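Jurnex 瓶装水整箱装使用评价

购买时间是去年9月，到现在一共买了四次，每次一件或两件，都送到工作室。之前喝的是桶装水，饮水机坏了以后没有再修，改成了瓶装。下面按包装、瓶子、口感、价格和存放几项来写。

包装：外面只有一层透明收缩膜，没有纸箱，也没有提手。膜比较紧，四次里有一次送到时侧面裂了一道口子，瓶子没有掉出来，也没有漏水。没有提手这一点不方便，一件的重量不轻，从楼下搬到三楼要托着底部，手指抠在膜上走一段就会勒手。如果是年纪大的人收货，建议让快递送上门。

拆膜：不用剪刀也能拆，从两瓶之间的缝隙把膜戳破，再往两边撕。撕下来的膜会发皱，体积不小，扔之前最好团紧。我一般只撕开一头，拿几瓶出来，剩下的留在膜里，这样不容易倒。

瓶子：透明塑料瓶，白色螺旋盖，瓶身有一圈一圈的横纹。瓶壁偏薄，满瓶的时候握着没有问题，喝掉一半以后用力捏会变形，第一次开盖时如果手握在瓶身中间，水容易冒出来。后来我都是捏着靠近瓶口的位置开，没有再洒过。盖子的松紧基本一致，偶尔有一两个特别紧，同事Liis Adomaitis手劲小，遇到这种要垫一块布才能拧开。

标签：白底带红色，字印得很小，不凑近看不清。有的瓶子上能看到二维码，我没有扫过。标签沾水以后不掉色，放冰箱里再拿出来也没有起皱。

口感：没有异味，也没有甜味，常温喝和冷藏后喝差别不大。用来泡茶试过两次，烧开后壶底没有看到水垢。以前喝过的Zorano有一点涩，这个没有。咖啡我没有试，不作评价。

价格：我买的时候是72元两件，算下来比楼下便利店单瓶买便宜不少。Brarkitz的同类产品单价更低一点，但是要凑满192元才送货，一次送来太多，没有地方放。

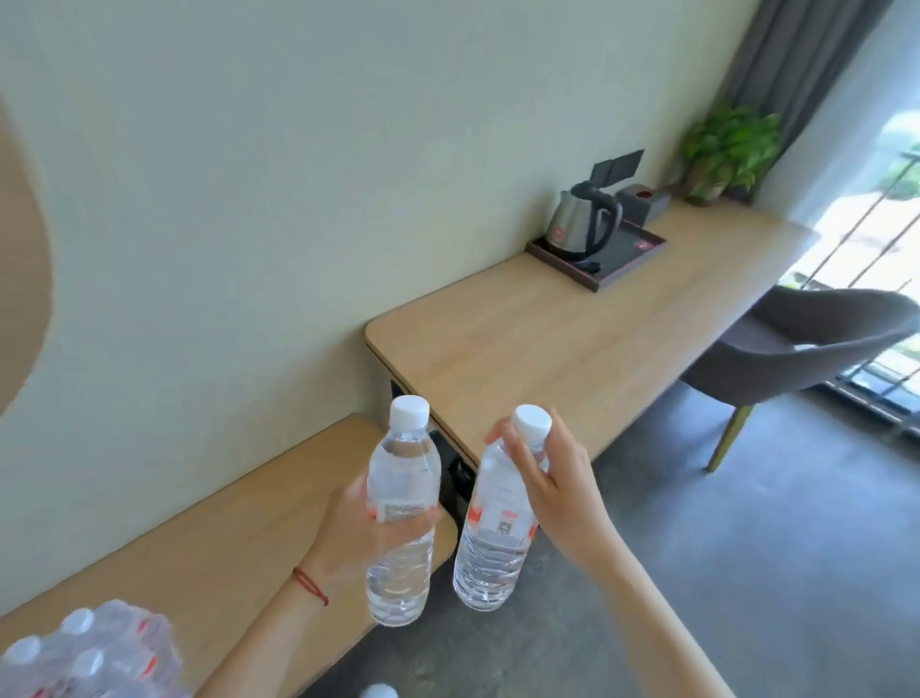

存放：我们放在地上，靠墙，避开太阳直晒的位置。整件可以叠两层，再高就不稳了，下面一层的膜会被压松。拆开以后的散瓶立着放没有问题，瓶底平，地面不平的地方会晃。夏天靠窗的一侧温度高，水放久了总归不好，最好按到货的先后顺序喝，新到的放里面，旧的放外面。

数量：我们平时五个人，一件大概能喝三四天，天热的时候更快。Agnese Pärn自己带杯子，基本不喝瓶装水，所以没有算她。空瓶比较多，踩扁以后能省一半地方，瓶壁薄在这里反而是优点。

不满意的地方：一是没有提手，二是瓶子长得都一样，几个人同时开着喝的时候容易拿错，只能用记号笔在盖子上写名字。记号笔写在白色盖子上很清楚，隔天用手擦也没掉。三是客服回复慢，那次膜裂了我发了照片过去，两天后才回，最后补了12元的优惠券，下一单用掉了。

总体给四星。日常喝够用，会继续买。如果商家以后出带提手的包装，价格贵一两块也可以接受。

2023-03-23 补充：最近一次到货膜是完整的，盖子也没有特别紧的，送货比上次早了一天。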